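Volley Opens Its Fall Season of Fix-and-Sort Nights in Hilteck

HILTECK, Sunday, September 2, 2018 -- Volley, the household sorting and storage workshop on the ground floor of the old Cherkaoui building, opens its doors for the fall season this week, and I get to write the announcement again, so please forgive me if it runs long. I love this part of the year!

For anyone who hasn't met us yet: Volley is a big, plain room full of tables where people bring the stuff that piles up at home and deal with it. Bins, tubs, trays, drawer liners, odd lids, the bag of parts under the sink. You come in with a mess and you work on it at a table with other people working on theirs, and there's coffee. I've run the place since we got the keys, and I still bring my own junk in on slow evenings.

The fall season runs through the end of November. Sessions are free for Hilteck residents and cost 5 dollars for everyone else, which goes to coffee, cleaning supplies and the light bill. You don't need to sign up for the regular evenings, just walk in. The container workshops do need a sign-up, and I'll get to those in a minute.

What's new this season

The biggest change is space. We've taken over the back half of the floor from Cherkaoui (our landlord, a family furniture business that has been very patient with us), and that gives us room for 80 people at a time. Last year we were bumping elbows by seven o'clock, and a few folks ended up sorting buttons on the stairs. There's a proper sink in the back now too, a deep one, so you can get a whole storage tub under the faucet without flooding the floor. I'm more excited about that sink than I probably should be.

We've also put in shelving along the long wall for the swap collection. If you've never used the swap, it's simple: you leave containers you don't want, and you take containers you do. We have some 200 pieces on the shelves to start the season, from little jam-jar-size boxes up to tubs you could bathe a dog in. Please take them. I mean it. They breed in here.

The container workshops

Every other week we run a longer evening on one kind of thing, and this fall we're starting with plastic containers, because that's what people bring us more than anything else. Everybody has them. Everybody has one that smells a little, or has a rim full of crud, or a liner that slid sideways and never went back.

We'll talk about how to clean the rims and corners properly (an old soft toothbrush beats anything you can buy), how to cut a liner so it sits flat, and what to do about the bits that end up stuck along the inside edge. Dark liners are great for hiding scuffs and terrible for hiding specks, so expect some lively disagreement at the table on that subject. I'm a dark gray person myself. My sister thinks I'm out of my mind and says white or nothing.

The cream-colored tub I keep going back to is a good one to learn on. It's large, with softly rounded corners and a ribbed section in the wall, and it has a flat dark gray panel set inside the rim. Ribs are where dust loves to settle, so we spend a good chunk of the evening on those. Then there's the lower rim, with that narrow pinkish-orange strip lying along the edge of the panel.
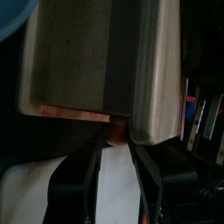
How to take on a tub like it

If you can't make it to a workshop, you can do most of this at home on a Saturday morning. I've written it down the way I tell it at the table.

Tip the tub first. People always want to scrub it standing flat, and then they can't see into the corners. Lean it up at an angle near a window or a good lamp and look along the inside of the rim before you touch anything.

Pull out whatever is tucked along the edge. Strips, crumbs, scraps of packing, price stickers. Put it all on a plate so you can decide later if any of it was something you needed. (I once threw away the only piece that held a drawer together. I thought about that drawer for months.)

Wipe the panel or liner with a damp cloth, working in one direction. Circles just move the specks around. If the panel lifts out without a fight, lift it out. If it doesn't, leave it where it is and bring it to us. Forcing it is how corners crack.

Do the ribs last, with the toothbrush and a bit of dish soap. Rinse, tip the other way, let it drain on a towel. Don't stack it until the next day.

Cream and beige plastic can look blotchy even when it's perfectly clean, by the way, especially when the light catches one corner and leaves another one dull. Move it to another spot before you start scrubbing again. I have scrubbed a shadow for ten minutes, and I would like to save you the trouble.

Kits from Wumden

Wumden, the hardware store across the street, has put together a small cleaning kit to go with the workshops. It has two cloths, a brush, a bar of plain soap and a sheet of liner you can cut to fit. Everyone who signs up for a container workshop gets one to take home, and there will be a stack by the door on regular evenings while they last. The liner sheets come in dark gray and white, so nobody has to side with me or my sister.

Wumden is also lending us a bench cutter for the season. You can use it for liners, shelf paper and cardboard dividers. Please ask one of us before using it on anything thicker.

What to bring

Bring one project at a time, if you can. I know it's tempting to load the whole garage into the car, but you'll have a much nicer evening with a single tub and whatever lives in it. Old towels are always useful. So are lids, even orphan lids, and we have a whole crate of those waiting to be matched up with something.

Kids are welcome with a grown-up. They tend to be better at the lid crate than we are.

We can't take paint, batteries, or anything that held motor oil. The county drop-off handles all of that, and we have their leaflets on the front table.

Times and getting here

Regular evenings run Tuesday through Thursday, from six until nine. Container workshops start at half past five and go until we're done, which last season was often well past closing. There are 2 entrances to the building, and the one off the parking lot is the one you want if you're carrying something big. The street door has three steps and a handle that sticks.

Parking is free after five. The bus stops right in front of Wumden, and people bring tubs on the bus all the time, so don't be shy about it.

To sign up for a container workshop, stop by the front table during any regular evening or leave a note in the box on the street door with your name, a phone number and what you're planning to bring. We'll call you back with a date. Reporters and neighborhood newsletters are welcome to come by during any session, take pictures, ask questions, and have a go at the lid crate.

About Volley

Volley is a shared household workshop in Hilteck, open to everyone. It offers table space, tools, a container swap and hands-on evenings for people who want to clean, sort and repair everyday things. The fall season runs through November.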